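紙皿とおやつと、もてなしの話

2026年5月

連休が終わって、台所の引き出しに白い紙皿の束が残った。縁にひだのついた、誰でも一度は使ったことのあるあの皿である。束のまま輪ゴムで留めて引き出しに入れようとしたら、深さが足りなくて閉まらない。斜めにすると閉まるが、今度は開かない。結局、電子レンジの上に置いてある。電子レンジの上というのは、うちでは行き場のないものが一時的に置かれる場所で、一時的というのはたいてい半年くらいのことをいう。

事の始まりは、ウランさん(Wulan Halimさん、前の職場の同僚で、今は二駅先に住んでいる)が送ってきた記事だった。題名は忘れたが、要するに「人を呼ぶハードルを下げよう、皿は紙でいい、お菓子は焼きっぱなしでいい」という内容で、読んだあと彼女から「これやろう」と一言だけ来た。

私はこの種の記事をあまり信用していない。ハードルを下げると言いながら、写真に写っているテーブルにはたいてい麻のクロスがかかっていて、庭で切ってきたような葉っぱが一枝置いてある。皿は確かに紙だが、その紙皿の下に籐の受け皿が敷いてある。籐の受け皿を人数分持っている家は、普通の皿も人数分持っているだろうと思う。つまりあれは、皿に困っている人の紙皿とは別のものだ。

とはいえ、うちは本当に皿に困っている。同じ柄の皿が四枚そろっていたのは引っ越してきた年だけで、あとは欠けたり、煮物を入れて誰かに渡したまま戻ってこなかったりして、今は大きさも深さもばらばらだ。ばらばらなのも味だという意見があるのは知っている。雑誌で見るばらばらは、ばらばらにそろえてあるばらばらで、うちのは単にばらばらである。そういうわけで、紙皿という提案そのものには乗ることにした。疑いながら乗った。

まず紙皿を買いに行った。ここで最初のつまずきがあって、紙皿というものは今、やたらに種類が多い。無地の白、生成り、竹の繊維だというもの、四角いもの、仕切りのあるもの、深いもの。Lendskaという店の棚で見たのは、表面が少しざらっとした生成りの皿で、説明書きには「陶器のような表情」と書いてあった。陶器のような表情が欲しければ陶器を買うのではないか、と思いながら値札を見たら、普通の白い紙皿の何倍もした。十枚も使えば安い陶器の皿が買える。これを使って捨てるのか、と考えて棚に戻した。

使い捨ての道具が使い捨てらしくない値段になっていくのを見ると、いつも少し身構える。安くて気楽なのが取り柄だったものが、いつの間にか「ちゃんと選ぶもの」になっている。ちゃんと選ばなければならないのなら、ハードルは下がっていない。位置が皿洗いから買い物に移っただけだと思う。

最終的に買ったのは、近所のスーパーの、文房具と掃除用品のあいだに吊ってある白いひだつきのやつだ。ほかに飲み物と粉とバターとチョコレートを買って、レシートの合計は1517円だった。この数字を覚えているのは、あとでウランさんと割り勘にしようとして、奇数なのでどちらが一円多く払うかという話になったからで、その一円は今も私が持っていることになっている。

次にお菓子である。

記事には「焼きっぱなしのチョコレート菓子なら、切り分けもデコレーションもいりません」とあった。その下にレシピが載っていた。クッキーと呼ぶには柔らかく、ブラウニーと呼ぶには小さい、どちらともつかないものの作り方で、記事では「クッキーとブラウニーのいいとこどり」と紹介されていた。いいとこどりという言葉も、私はあまり好きではない。両方のよいところを取ったものは、両方の困ったところも受け継いでいることが多い。シャンプーとリンスが一緒になったものがそうだし、ソファにもベッドにもなる家具もそうだった。(あれは座ると硬く、寝ると溝があった。)

それで試しに、人を呼ぶ前に一度焼いてみた。

レシピの最初に「材料を全部ボウルに入れて混ぜるだけ」とある。私はこの「だけ」を数えたことがあって、この手のレシピで「だけ」と書いてある工程の前には、だいたいバターを室温に戻すとか、チョコレートを刻んで溶かすとか、粉をふるうとかいった作業が、材料欄の括弧の中にこっそり入っている。今回もそうだった。「チョコレート(刻んで湯せんしておく)」「バター(室温に戻しておく)」「卵(溶いておく)」。括弧の中だけで鍋とボウルと器がもう出ている。混ぜるだけの段階にたどり着いたとき、流しはすでにいっぱいだった。

皿を洗わなくていいという話はどこへ行ったのだろう。紙皿で浮くのは食べる側の皿だけで、作る側の洗い物は減らない。お菓子の洗い物というのは油とチョコレートなので、普段のご飯の皿よりも面倒だ。冷めると固まるし、熱いお湯で流すと排水口の先が気になる。ゴムべらの、柄と先のつなぎ目に入りこんだチョコレートについては、もうあきらめている。

生地の量は、レシピでは「少なめの345g」とあった。なぜこんな半端な数字なのかはわからない。書いた人の家で量ったらそうだったのだろうが、半端な数字が書いてあると妙に正確そうに見えるもので、私も念のためボウルごと量ってみた。ボウルの重さを先に量っていなかったので、何もわからなかった。

焼き時間は十二分とあって、うちのオーブンでは十二分だとまだ真ん中がどろっとしていた。十五分で端が固くなり、真ん中はちょうどよかった。記事の書き手は「外はさっくり、中はしっとり」と書いていたけれど、外と中の焼け具合が違うのは単に火の通りにむらがあるということで、うまくいったときはそう呼び、いかなかったときは生焼けと呼ぶ。どちらになるかはオーブン次第だと思う。うちのは奥の右側だけ強い。だから右奥の二つはいつも家の者の分になる。

味は、と聞かれると、甘かった。悪くはない。砂糖はもう少し減らせる。二回目は減らして焼いた。減らしたら今度は生地が広がらず、ころんと丸くまとまって、見た目はそちらのほうがよかった。砂糖を減らすと広がりにくくなるというのは前にどこかで読んだ気もするが、ただの室温の差かもしれない。五月の台所は日によってずいぶん違うので、一回ずつ焼いただけで砂糖のせいにするのは乱暴だろう。

当日来たのは、ウランさんと、彼女の知り合いのシハムさん、ではなくてヒシャムさん、いや、これも前に直されたのだ。ヒシャムと書いてHichamさんである。Benjellounさん。三度目でようやく間違えずに言えるようになった。それから同じ建物の下の階のリーンさん(Leen Nseirさん)。私と家の者を入れて五人で、うちのテーブルはそれでいっぱいになる。椅子は四つしかないので、家の者は踏み台に座った。

紙皿は一人一枚ずつ配った。配ってから、記事に書いてあった別の助言を思い出した。「紙皿には先に盛りつけておくと、カフェのように見えます」というものだ。どこのカフェだろうか。紙皿で出すカフェに入ったことがないとは言わないが、そこで「カフェのようだ」と感心した覚えはない。とはいえ空の紙皿を前に人が座っているのは、確かに少し寂しい。運動会の昼前のような感じがする。それで台所に戻って、ひとつずつのせて出した。
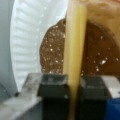 のせてみて思ったのは、白い紙皿は茶色い焼き菓子を案外きちんと受け止めるということだ。認めるのは少々しゃくだが、うちの柄の皿にのせるより落ち着いて見える。うちで一番ましな皿は青い魚の絵がついていて、そこにチョコレートの菓子を置くと、魚が何かに潰されているようになる。その点、無地で、縁にひだがあるだけの皿は文句を言わない。

ただし、これを「シンプルだからおしゃれ」と言われると、また疑いたくなる。あのひだは飾りのためというより、薄い紙を皿の形に立ち上げれば自然にできるものだろう。平らな紙を丸く押して縁を起こすと、余った分がどこかに寄る。それを均等に寄せてあるのがひだで、そのおかげで縁が多少は丈夫になっている。私は製造の現場を見たことがないので断言はしないが、折り紙でお菓子入れを作ったことのある人なら、だいたい同じことを考えるのではないかと思う。そういう都合でできたものを、あとから「レトロなフリル」と呼んで値段を上げている店もあった。

丈夫さについても書いておく。ひとつのせて片手で持つくらいなら問題はない。ふたつでも平気だった。ヒシャムさんは三つのせて、皿の端を親指と人さし指でつまんで窓のところまで歩いていき、途中で皿が真ん中からおじぎをした。落ちはしなかった。彼は何事もなかったように下から手のひらを添えて、そのまま窓の外の話をしていた。人の家で皿が曲がったときのふるまいとして、あれは立派だったと思う。

二枚重ねにすればいいという人もいる。そうだろうとは思う。しかし二枚重ねで使うことが前提なら、最初から倍の厚さの皿を売るべきで、一枚では頼りない皿を束で買って二枚ずつ使うのは、節約しているのか損をしているのかよくわからない。トイレットペーパーの一枚巻きと二枚巻きの議論と同じで、家ごとに宗派がある。うちは結論が出ていない。

油のことも気になっていた。焼き菓子はバターが入っているから、紙に置いておくとしみが出る。包装には「油に強い」とあったけれど、何に比べて強いのかは書いていなかった。試しのときに余ったものを紙皿にのせたまま、ラップをかけて一晩置いてみた。朝見たら、底に丸い跡がうっすらついていて、裏側まではいっていなかった。強いと言えば強い。一晩で裏まで抜けるようなら、そもそも皿とは呼べない気もする。ちなみに菓子のほうは、翌日のほうが味がなじんでいた。これもレシピの記事に「翌日がさらにおいしい」と書いてあって、その通りだったのだが、翌日がおいしいと書いていないチョコレート菓子のレシピを私は見たことがない。

もうひとつ、表面に散っている白っぽい粒のこと。ひと口食べてリーンさんが「これ、塩?」と聞いた。塩も使ったし、ホワイトチョコレートの細かいのも使った、どちらに当たるかは噛んでみるまで私にもわからない、と答えたら、そんな食べ物を人に出すのかという顔をされた。記事では「仕上げに粗塩をひとつまみ」となっていて、私はこの仕上げの粗塩にも長いこと懐疑的だった。何年か前から、甘いものには何でも塩がのるようになった。キャラメルから始まって、チョコレートにもアイスにもパンケーキにものった。甘さが引き立つというのが理屈で、それはすいかに塩をふる人たちが昔から言ってきたことである。すいかのときは年寄りくさいと言われ、粗塩と呼ぶと洗練されているらしい。

で、食べてどうだったかというと、塩に当たったところはうまかった。当たらなかったところは普通だった。これだけは何とも言い返せない。だから塩についての私の意見は、この春から少し後退している。

お茶は、ちゃんとした湯のみとマグカップで出した。紙コップも考えたのだが、熱いお茶を紙コップで出すと、みんな縁の一番上を指先で持つことになって、どうにも健康診断の控室のようになる。それで飲み物だけは普段の器にした。当然、洗い物は出た。五人分のカップと急須と、おかわりのときに出した小さいポットと、作る側のボウルと鍋と天板。皿が五枚なくなったところで、流しの見た目はほとんど変わらない。お菓子用の小皿は、そもそも洗うのが一番楽な食器なのだ。平らで、小さくて、くずを払ってさっと流せばいい。一番楽な洗い物を省いて、一番面倒な洗い物を残していることになる。

これはウランさんにも言った。彼女の返事は「でも、割れるかもって心配しなくていいでしょ」だった。それは確かにそうで、彼女は前にうちで小鉢を一つ割っている。私はもう忘れていたのに、本人は覚えていた。小鉢は駅前で買った安いもので、こちらは何とも思っていなかったのだが、割ったほうにはずっと残るらしい。そう言われると、皿を紙にする理由を洗い物の量だけで測っていたのは、こちらの都合ばかり見ていたのかもしれない。招く側の手間の話だと思って読んでいたから。

かといって、それで記事に賛成したことにはならない。記事にはそんなことは一行も書いていなかった。書いてあったのは麻のクロスのことと、「心の余裕」のことである。

ごみについても書く。使い終わった紙皿は、うちの地域では汚れているので燃えるごみになる。重ねれば薄い。薄いのだが、ひだのせいで完全には重ならず、ごみ袋の中で思ったより幅をとる。半分に折ると跳ね返ってくる。四つに折ればおとなしくなるが、くずが床に落ちる。先にくずを払ってから折ればいいのだろう。そこまでするなら、もう洗うのと手間は変わらない。

環境のことを考えると使い捨てはよくない、という意見はもっともだと思う。一方で、竹の皿なら安心ですという宣伝も、そのまま飲みこむ気にはならない。どこで作られてどうやって運ばれてきたのかが書いていないからだ。私にわかるのは、家にある皿を使うのが一番ましだろうということくらいで、そうなると、魚の絵の皿に戻ってくる。

そのあとしばらくして、例の記事の続編のようなものが回ってきた。「おうちおやつ会を続けるための十の習慣」。書き手は別の人で、DesmondさんだかCletusさんだか、そういう署名が二つ並んでいて、どちらがどこを書いたのかはわからない。全部で3000字ほどあるうちの半分くらいが前置きで、習慣の一つ目は「完璧を目指さない」だった。こういうものの一つ目はたいてい完璧を目指さない、である。完璧を目指したことのない人間はどこから読めばいいのか。

四つ目に「紙皿にゲストの名前を書く」というのがあって、これは少し迷った。おかわりのとき誰の皿かわかるし、ごみも減る。ただ、食べ物をのせる面にペンで書くのは気が進まないし、裏に書いたら見えない。縁のひだに書けば、と続編にはあったので、残った皿で一枚やってみた。ひだの上では線ががたがたになって、自分の名前が読めなかった。習慣にはならないと思う。

七つ目は「お菓子は買ってきてもいい」。これには全面的に同意する。同意するが、七番目に書くことではない。一番目に書いてくれれば、ゴムべらのつなぎ目のチョコレートは存在しなかった。

買ったほうがいいかどうか、これも一応確かめた。駅の反対側にJimuttonという小さい焼き菓子の店ができていて、そこで似たようなチョコレートの丸いのを買ってきた。値段は書かないが、ひとつ買って半分に切って、家の者と分けるくらいの値段である。食感は向こうのほうが均一で、端も真ん中も同じ柔らかさだった。家の者は「うちのほうが好き」と言った。右奥の固いのばかり食べさせられていた人の舌なので、どこまで当てにしていいのかわからない。固いのに慣れただけではないかと聞いたら、そうかもしれない、と言ってもう半分も食べた。

次の会は、ウランさんの家でやることになっている。彼女は紙皿でやるそうで、それならうちの電子レンジの上の束を持っていくと言ったら、もう買ってあるからいいと断られた。リーンさんにも聞いてみたが、いらないという。使いかけの紙皿というのは、思ったより引き取り手がない。未開封ならまだしも、口の開いた袋から出た紙皿は、清潔かどうかを本人しか保証できない。私が保証すると言っても弱い。

それで、今のところの使い道。みかんの皮を置く。むいた卵の殻を受ける。植木鉢の下に敷いたら、水で一日でだめになった。薄力粉を量るときに秤の上に一枚のせると、これは便利だった。ひだのところを軽くつまんで寄せると注ぎ口のようになって、ボウルにこぼさず入る。粉なら汚れないから何度も使える。紙皿を買ってよかったと初めて思ったのがこれで、人をもてなすこととは何の関係もない。

砂糖を減らしたほうの配合については、聞かれたので書いておくと、元のレシピの砂糖から大さじ2を引いた。引いただけで、ほかは何も足していない。焼き時間はうちで十五分、途中で天板の前後を入れ替える。入れ替えても右奥は固い。オーブンの右奥を直す方法を知っている人がいたら教えてほしい。「オーブン用の温度計を買えばわかります」と前に言われたことがあるが、温度計でわかるのは右奥が熱いということで、それはもう知っている。

塩は、粒の粗いのを焼く直前に。ホワイトチョコレートは刻んで生地に混ぜる分と、上に散らす分に分ける。上に散らした分は焦げやすいという説もあるけれど、うちでは焦げなかった。右奥のは少し色がついていた。

魚の皿は、先週、食器棚の一番上に移した。捨ててはいない。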